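Kategorie: Unterwegs / Betriebe und Werkstätten

Tag der offenen Tür bei der Strickerei Sundier in Claltonow

Teilen (6) | 2 Kommentare

Die Strickerei Sundier liegt am südlichen Ortsrand von Claltonow, hinter dem alten Güterbahnhof. Wer mit dem Zug kommt, läuft eine Viertelstunde, zuerst an der Hauptstraße entlang und dann über einen geschotterten Weg, der bei Regen ziemlich weich wird. Parkplätze gab es auf der Wiese neben dem Lager. Geöffnet war ab zehn Uhr, der Eintritt war frei, für die Führung musste man sich am Tor in eine Liste eintragen. Ich war kurz nach zehn da und kam in die zweite Gruppe.

Hergestellt werden bei Sundier Mützen, Socken und Handschuhe, dazu in kleinerem Umfang Pulswärmer und Nierenwärmer. Der Betrieb verkauft überwiegend an Fachhändler für Berufskleidung, die Mützen gehen auch an Sportgeschäfte. Einen eigenen Laden gibt es nicht, nur den Verkaufstisch am Tag der offenen Tür und einen Lagerverkauf im Dezember.

Die Führung begann im Garnlager. Das ist ein langer, niedriger Raum mit Regalen bis unter die Decke, in denen die Konen nach Material und Farbe sortiert stehen. Jedes Fach trägt eine Nummer, die höchste, die ich gesehen habe, war 3.477. Belegt sind nicht alle Nummern, viele stammen von Farben, die nicht mehr bestellt werden. Wird eine Farbe gestrichen, bleibt die Nummer frei. Baumwolle und Wolle kommen auf großen Konen, die Elastikfäden auf kleinen Spulen in Kartons. Im Lager riecht es nach Pappe und ein wenig nach Schafwolle. Das Fenster zur Straße ist mit Folie abgeklebt, damit die Sonne die Garne nicht ausbleicht.

Danach ging es in den Stricksaal. An diesem Tag lief nur die vordere Reihe der Maschinen, bei vollem Betrieb würde man in der Halle kein Wort verstehen. Auch so war es laut genug, wir bekamen am Eingang Ohrstöpsel. Die Rundstrickmaschinen für Mützen und Socken stehen links, die Flachstrickmaschinen rechts. Eine Mütze kommt als Schlauch aus der Maschine und wird an der Spitze zusammengezogen. Bei den Socken schließt die Maschine die Spitze teilweise selbst, bei älteren Modellen wird sie in einem zweiten Gang gekettelt.

Am Kettelplatz sind wir am längsten stehen geblieben. Die Maschen werden dort einzeln auf einen Kranz aus Nadeln geschoben, Masche für Masche, und dann vernäht. Das geht schnell, wenn man es kann. In der Gruppe durfte es jeder versuchen, der wollte. Ich habe nach einigen Nadeln aufgegeben, weil mir immer wieder eine Masche durchgerutscht ist. Die Anlernzeit beträgt laut Führung mehrere Monate, und es fehlt an Leuten, die das machen möchten.

Im Anschluss kam die Nassbehandlung. Wollsachen werden gewaschen und leicht gewalkt, danach über Formen gezogen und getrocknet. Der Raum ist warm und feucht, meine Brille war sofort beschlagen. Die Formen für die Mützen sind aus Aluminium, für die Pulswärmer gibt es einfache Bretter, die der Betrieb selbst zugesägt hat. In einer Ecke lag ein Stapel Ausschuss. Die Stücke werden gesammelt und an einen Verwerter namens Viltton abgegeben, der daraus Dämmmaterial macht. Vom Gewicht her sind es mehr als 200 Kilo im Monat, was mir viel vorkam, aber wohl auch die Garnreste einschließt.

Eine Tür weiter war die kleine Ausstellung zur Betriebsgeschichte aufgebaut. Gezeigt wurden Musterbücher, Lochkarten und eine handbetriebene Strickmaschine, die auf einem Tisch festgeschraubt war. Daneben hing ein Plan der alten Werkhalle, die bei einem Umbau abgerissen wurde. Am meisten interessiert haben mich die Musterbücher der Serie Pisharody, einer Mütze mit doppeltem Umschlag, die hier jahrzehntelang gestrickt wurde und jetzt wieder im Programm ist. Die eingeklebten Proben haben ihre Farbe erstaunlich gut gehalten. Anfassen war erlaubt, mit sauberen Händen.

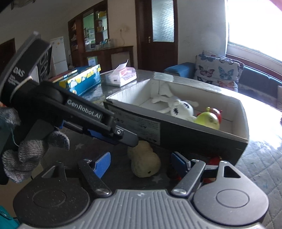 Bei den Handschuhen ist die Arbeit anders verteilt als bei Mützen und Socken. Die Flachstrickmaschine beginnt an den Fingerspitzen, strickt die Finger nacheinander, verbindet sie zur Handfläche und arbeitet zuletzt den Daumen und das Bündchen an. Genäht wird kaum noch, nur der Endfaden muss vernäht werden. Grau ist bei gestrickten Arbeitshandschuhen, wie einer links im Bild zu sehen ist, auch bei Sundier die meistbestellte Farbe. Über die Feinheit wird viel diskutiert: Ein fein gestrickter Handschuh lässt mehr Gefühl in den Fingern, ein grober hält länger und wärmt besser. Für den Winter wird ein zweiter, dünner Handschuh aus Wolle darunter angeboten. Ich habe beide Varianten anprobiert und fand die Kombination an den Fingerwurzeln etwas eng, in der nächsten Größe passte es.

Die letzte Station war die Endkontrolle. Jedes Paar wird über eine Form gezogen und gegen das Licht gehalten, damit Laufmaschen auffallen. Dann werden die Paare geheftet, gebündelt und in Kartons gelegt. Die Etiketten werden noch von Hand eingelegt.

Gegen halb eins war die Führung zu Ende. Im Hof gab es Erbsensuppe und Kuchen, die Suppe war gut, die Schlange lang. Am Verkaufstisch lag zweite Wahl zu deutlich reduzierten Preisen, überwiegend Socken. Die Pisharody-Mützen waren in Dunkelblau und Braun schon ausverkauft, ich habe eine in Grün genommen und dazu ein Paar Pulswärmer. Bezahlt werden konnte nur bar.

Wer im nächsten Jahr hinfahren möchte, sollte früh kommen und feste Schuhe anziehen. Der Stricksaal ist über eine Rampe erreichbar, zum Garnlager führen Stufen. Hunde dürfen nicht mit hinein. Der Zug zurück fährt nachmittags nur alle zwei Stunden, am Bahnhof selbst gibt es keinen Kiosk und nur eine überdachte Bank.

Schlagwörter: Claltonow, Strickerei, Textil, Tag der offenen Tür

Das könnte Sie auch interessieren
Zu Besuch in einer Blaudruckwerkstatt
Die Papiermühle am Wehr hat wieder geöffnet
Bürstenmarkt im November: viele Stände, wenig Platz
Ein Vormittag in der Seilerei
Mit dem Rad von Claltonow zum Stausee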